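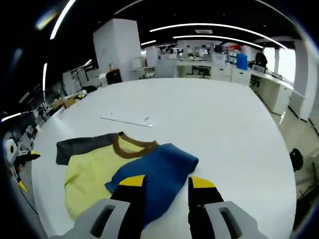
The Folding Project at Tridska

A sleeve is the most difficult part of a shirt. I did not know this in September, when I joined the shared workshop at Tridska and said, a little too loudly, that I wanted to build a machine for folding laundry. Before this I was repairing coffee machines for a company called Wunderlich, and I thought cloth would be a holiday after so many small valves.

The project has the name Clavora. It consists of two parts. One is a gripper that a person holds in the hand and uses to do the task, so that the movements can be recorded. The other is the machine itself, which must later learn from these recordings. For now the first part takes almost all of our evenings.

We have a good table for this, large and white with round corners. Any color of cloth is easy to see on it. The shirt we use most has a yellow-green body, one dark gray sleeve and a blue part on the other side, and it has a brown ribbed collar. When I write in my notebook "gray sleeve first", everyone in the group understands which side I mean. With a plain white shirt I made mistakes in my own notes and had to throw away a whole evening of work.

The gripper has two fingers. The shells are gray, the inside pads are black, and the tips are yellow. The pads came after a long discussion. Our first fingers were bare printed plastic, and they held a towel very well, but a thin shirt slid out at the moment of lifting. We tried sandpaper, which pulled small threads out of the cloth. Then we tried a soft pad from Clindik, a small shop that sells parts for sewing machines, and this was the right one. A set costs 17 dollars and it survives many shirts, if you keep it free of dust.

I should explain the way we fold, as every family seems to have its own. The shirt lies flat with the collar away from you. You pinch the cuff, lift it only a little, and bring it across the body. Then the same from the other side. After this the lower part goes up to the collar. With hands I do it without thinking. With two stiff fingers I must think about each pinch: if I take too little cloth it falls, and if I take too much there is a crease that stays until the end.

In the beginning we recorded everything, also the bad folds, and we have now 421 recordings. When we sat down to look through them, we kept only those where the cloth was visible from start to finish. In many of the others, my own sleeve was in the way. Since that evening I wear a T-shirt in the workshop, even in winter.

The other members are patient with us. A shared room has its own rules, and the most important one is that the table must be free when the evening ends. The shirts go in a bag, the cables are rolled, and the notebook goes home with me – I lost one before, and I don't want to repeat this.

The first real test of the machine was not a success, but I liked it very much. It took the cuff correctly, carried it across the body and then did not open the fingers. When the arm went back to its place, the shirt went with it. We found the mistake in the timing of the release, and the next attempts were better. Out of 50 attempts with one sleeve, it finished 43. With both sleeves the result is much lower, and I will not write the number before I understand it.

The next meeting of the group is on 17th December. We want to try children's shirts, because the sleeves are short and perhaps easier. One member believes they will be more difficult. I have already washed six of them, and they are drying now over the chairs in my kitchen.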